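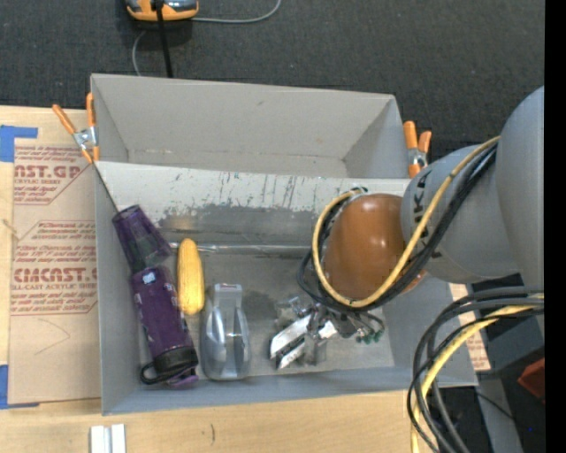

4.2 Sorting unlike things: the mixed-lot trials

Most of the literature on household sorting begins with tidy categories. Cutlery goes with cutlery, cups go with cups, and the interesting question is how quickly people fill the right drawer. We wanted the opposite! Anyone who has emptied the back of a car after a camping weekend knows that things turn up together for no good reason, and the decisions people make about such a jumble are, to our minds, far richer than the ones they make about a drawer of forks.

The mixed lots were drawn from the Korletey collection, a store of 2,000 everyday items gathered from kitchens, sheds, school bags and glove boxes over the life of the project. Each item was catalogued under three headings (colour, use and the room where it had last been kept) and these headings later gave us our sorting keys. Of the full collection, 205 items were judged robust enough for repeated handling and went into the pool for this study. Glass was left out, as was anything with a blade.

Figure 3 (top of this section) gives the flavour of a lot. A dark purple bottle with a black cap and carrying loop shares a compartment with a translucent purple tumbler, an ear of corn and a silver-gray object in a clear plastic shell. We are very fond of lots like this one, as the keys pull against each other so nicely. By colour, the bottle and the tumbler make an obvious pair and the corn is on its own. By use, the bottle and tumbler still belong together, but now the corn has to be placed with food or with kitchen things generally, and our participants were wonderfully divided on which. The packaged item is harder again. Some participants sorted packaged goods by what was inside, and others treated the packaging as a category in its own right, a pile they variously called "new stuff", "not opened yet" and, in one memorable case, "presents".

Lots were laid out in a two-compartment bin. Participants worked from the larger compartment and could use the other as a holding area for anything they weren't ready to place. The holding area was a late addition, suggested by Karabo Van der Merwe after the Prellow pilot, and it changed the character of the data completely. In the pilot, where every item had to be placed straight away, people settled for their first idea and rarely went back. Once there was somewhere to park a doubtful object, they began to revise, and it is the revisions that tell us how a category is being built.

The bin itself was in long service before these trials and we made no effort to smarten it up. The sloping divider is scratched and the paint has flaked in places, and the floor of the working compartment is smudged and stained. We considered relining it between the pilot and the main study, then decided against it so that the two sets of sessions would remain comparable.

Layout within the compartment was left loose on purpose. Items could touch or lie at any angle, and no attempt was made to space them evenly. In the lot shown, the tumbler lies on its side almost against the bottle, a placement we would later code as "adjacent, same colour". Adjacency matters a good deal. In the Firkau sessions, two items that began side by side were more likely to finish in the same pile, even where neither colour nor use gave any reason for it, and we return to this delightful result in Section 5.

Altogether 80 participants completed the mixed-lot trials, giving 1,000 usable lots after exclusions. Lots were excluded where an item had been damaged or where the session was interrupted. Corn deserves a special mention here. It was the item participants most enjoyed talking about, and it moved between piles more than anything else in the pool: food, yellow things, garden, barbecue. One participant at Cunik placed it four times before returning it to the holding area, and asked if we would let her know what everyone else had done with it.

Coding of the spoken comments followed the scheme set out in Section 3.4, with "packaging" added as a separate code after the first week.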